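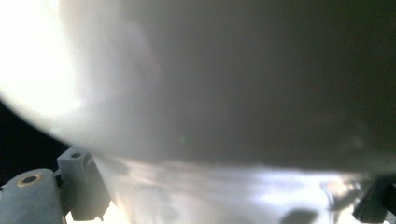
Ailbhe Gallagher argued after the last session that a hand-held gripper should be graded on the recordings it yields and that the hardware checks take up too much of the review form. The form stays as it is for now. Hardware faults reach the recordings sooner or later, and they are cheaper to find on the bench.

Print | E-mail this page
Last updated: February

Unit 2. Reviewing a Hand-Held Gripper Kit

The kit under review is the Foditz Zester, a two-finger gripper with a camera mount, sold for recording manual tasks that a robot arm will later repeat. It is supplied through Sitthichai with one set of fingers. The Idance software license is sold separately and is covered in the next unit.

2.1 Views on the bench

Run the first checks over a bare work surface with the fingers open. Both fingertips should stay in view through the full stroke. Record the following:

- opening between the inner faces, in millimeters, at full stroke
- any difference in height between the two tips
- play at the finger base when the tip is pushed sideways by hand
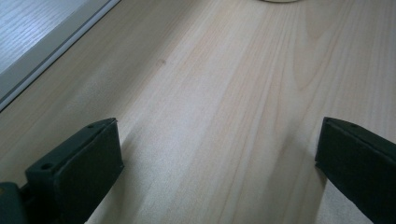 Photo: Emmanuel Mosoti

Wood grain is a useful background for this check. It gives the tracking software fine detail to follow, and a small knot can serve as a fixed point when two clips are compared. A plain white surface gives much less and should be tried second – the loss of tracking there is part of the review.

Full stroke on the unit we tested measured 70 mm. The small round holes in the top of the fingers are mounting points. Check that the screws supplied fit them before the fingers are swapped.

2.2 Lighting

Repeat the set with the lamps down. Exposure on the Zester is automatic and cannot be locked from the handle. Dark fingers over a pale surface leave soft shadows between them, and the edge detector may read these as part of the finger. Note each false edge by clip number. Our own set came to some 1332 usable stills after sorting.

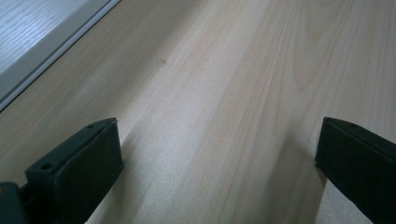 Filed under: End Effectors / Parallel Grippers

2.3 Close range

The lens has a fixed focus. Large pale objects held near it blur and wash out, and the software then has only the gripper parts to work from. List the distance at which surface texture is lost. The maker's sheet gives no value for this, so leave the comparison column blank.

Hand in the form with the raw clips. Scores without clips are returned unmarked.

This site uses cookies to remember your settings. Accept | Manage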